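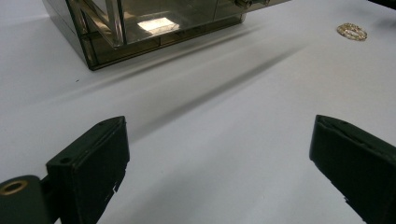 Item 7: tinted clear storage box on white work surface

Havine Sample Room, bench and small storage inspection
Period: December
Inspected by: Tekle Belay
Reviewed by: So-yul Noh

1. Work surface level in both directions
OK. Rear left foot adjusted, lock nut retightened.

2. Edges and corners free of chips or raised trim
OK.

3. Wall shelf load at or below posted limit
Not OK. Posted limit is 955 lb for the full run. The label on the second bay still shows 1,000. Remove old label. Assigned to J. Mercado.

4. Shelf brackets tight, no movement under hand pressure
OK after correction. 2 screws at the window end were turned in by hand only.

5. Power strips off the floor, cords not under chair wheels
OK. The Gallora strip is warm at the switch end under normal load. Recheck next round; replace if unchanged.

6. Aisle clear to both doors
Not OK at 8:40 a.m., OK at 11:15 a.m. Flattened cartons were stacked against the east door. Repeat finding.

7. Desktop boxes and organizers free of cracks and sharp edges
See comment from A. Kälin: clean acrylic with mild soap and water only. Alcohol wipes are not to be used on these items.

8. Blades and pins in closed containers
OK. 4 containers checked, lids close fully.

9. Task lighting working, no flicker
OK.

10. First aid kit sealed and in date
Not OK. Seal broken, burn gel missing. Reorder through Mabuza.

Open items: 3, 5, 6, 10
Item 6 goes to R. Zaugg for a decision on carton pickup times.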